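Carcombe: small-object tabletop episodes with wrist-view video

README for the November release

Carcombe is the dataset behind our work on order-free clearing, and we're thrilled to finally have it in a shape other people can use. It holds 200 teleoperated episodes of a single arm working with small household and toy objects on a white table. Every episode comes with wrist video, joint states, gripper opening and a plain-language instruction written by the operator before starting.

What we were after

Most clearing policies we tried learned a fixed order. Show them the peg first and the ball second enough times and they'll hunt for the peg even when the ball is right under the fingers! We wanted to know if a policy could pick its own order from the wrist view alone, with no overhead camera to lean on. So the instruction names the goal ("put the small things in the basket") and leaves the sequence open, and operators were asked to mix it up as much as they liked.

The method, which we call Nurmi, is a small change to the training loss. At each grasp decision the policy is scored against every object still left to move, and it gets full credit for committing to any of them. Once it commits, the usual imitation loss takes over until release. That's the whole trick. Tùng Đào had it running in an afternoon and the rest of us spent a good while refusing to believe the curves.

What's in the folders

episodes/ has one folder per episode, with video, states and instruction
splits/ has train and test lists, 100 episodes each
labels/ has grasp and release times, marked by hand
tools/ has the loader and a viewer

The even split looks odd, we know. Babar Warraich argued for a big test set so the order statistics would mean something, and he was right.

Results so far

Nurmi clears the table more often than the fixed-order baseline on the test layouts, and the gap is widest when an object starts close to the fingers. Our favourite behaviour is the change of mind: if an object rolls during the approach, the policy will quite happily go for a different one. The baseline follows the runaway all the way to the table edge. Full tables are in the Wasenlow report, along with 8 training seeds per setting. 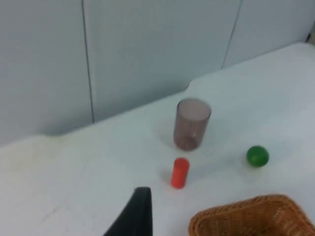
Tall hollow objects are still the hard case. The gripper sometimes closes on the rim and tips them, and see-through plastic makes it worse. Seija Partanen is working on a second set with more of these, and we'd love contributions.

Known problems

Wrist video has motion blur, especially in fast approaches. We left it in.
Release times in 2 episodes are missing. The loader skips them and prints a warning.
Lighting is even throughout, so don't expect a policy trained on this alone to cope with hard shadows.
Some instructions use "colour" and some use "color". Normalize the text if your tokenizer is fussy.

Questions and fixes

Open an issue, or write to Tyyne Lappalainen, who looks after the loader. Please include the episode folder name and the split you were using. If you train something on Carcombe, tell us how it went, failures included!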